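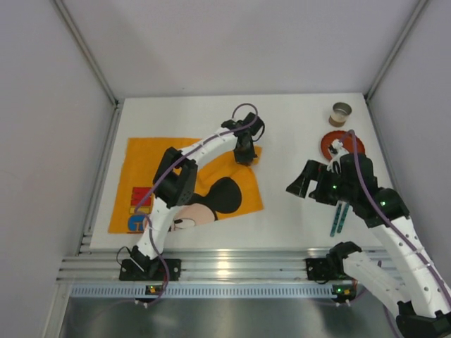 *Orange cartoon-print cloth, spread mostly flat on the white top.*

# How to keep a drinks chart for someone at home

By Hamdia Negussie

A drinks chart is a written record of what a person drinks in a day. A GP or district nurse may ask you to keep one after a run of headaches, constipation or urine infections. It takes a few minutes a day once the measuring is done.

If the person you care for has heart or kidney trouble, or has been told to limit fluids, ask the surgery for a daily amount before you start. Don't use a figure from a website, this one included.

## What you need

- A measuring jug marked to 1000 ml
- The cups, mugs and glasses the person uses every day
- A sheet of paper for each day, or a notebook
- A pen on a string
- Masking tape

## Step 1: Measure the cups

Fill each cup with water to the level you would normally pour, then tip it into the jug and read the line. Do it at eye level. Write the amount on a bit of masking tape and stick it under the cup or on the handle.

Do this for every cup in use, including the one by the bed. Mugs that look alike can hold quite different amounts. If there is a sports bottle, fill that too. The one my aunt uses is sold as 700 ml and holds that only when filled right up to the neck, so her tape has a lower number on it.
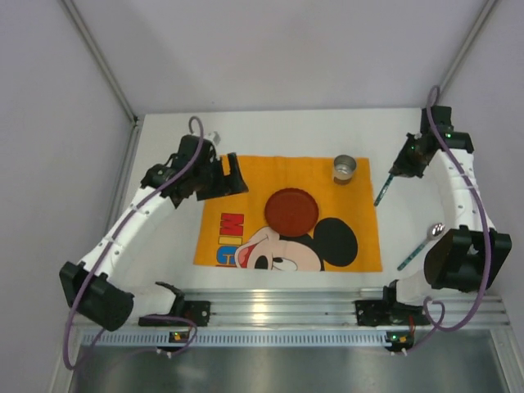
Once the cups are labelled, put the spare ones away at the back of the cupboard. Visitors can have them. The fewer sizes in use, the less there is to look up, and whoever is helping that day won't need to ask.

## Step 2: Rule up the sheet

You need five columns: time, drink, amount given, amount left, amount drunk. Leave a line at the bottom for the total and a wider space for notes. I put the day and date at the top in full, like this:

> Tue 11 July

Surgeries sometimes hand out a printed chart. The one from the Dunstan practice has no column for what was left in the cup, so I add it by hand in the margin.

## Step 3: Fill it in when the cup comes back

Write the time and the amount given when you pour. Write the amount left when you collect the cup. A guess to the nearest quarter of a cup is good enough for most purposes.

Count these:

- Water, squash, juice and milk
- Tea and coffee
- Soup and thin custard
- Ice lollies and jelly, if the nurse has asked you to (some do, some don't)

Milk on cereal is usually left out -- ask if you aren't sure. Alcohol goes in the notes with the amount.

## Step 4: Put the sheet where it will be seen

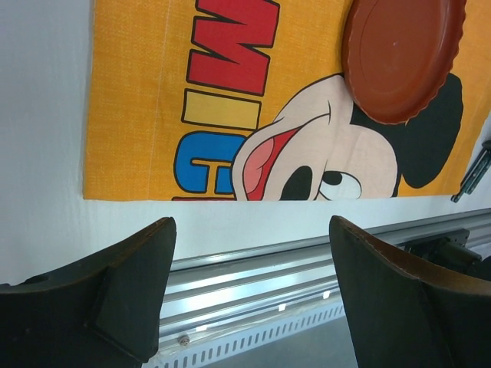

The chart only works if everyone who pours a drink writes it down, and that depends on where it hangs. Ours is on the kitchen wall next to the kettle, at standing height. Make the heading large. Thick coloured letters outlined in black, like the big red M on the orange cartoon fabric, are a good pattern to copy if the person's eyesight is poor, and a child in the family may like to do the lettering. Keep it upright, and keep the rest of the sheet plain so there's room to write.

If carers come in from an agency, ask whether they keep their own record. The Esville carers used an app called Ikora for a while and we ended up with two totals that never matched. We now use the paper one and they copy from it.

## Step 5: Add up and look back

Total the last column at the end of the day. Keep the chart for at least 3 days, longer if you've been asked to, and include a weekend day if you can. Then look for gaps. My aunt had almost nothing between lunch and tea, so a cup now goes beside her chair at two o'clock.

Take the sheets to the appointment, notes and all.

## When to ring someone

Ring the surgery or 111 the same day if the person is drinking much less than usual, is passing very little urine or is dizzy on standing. Sudden new confusion or unusual drowsiness needs urgent help. Call 999 if they can't be woken.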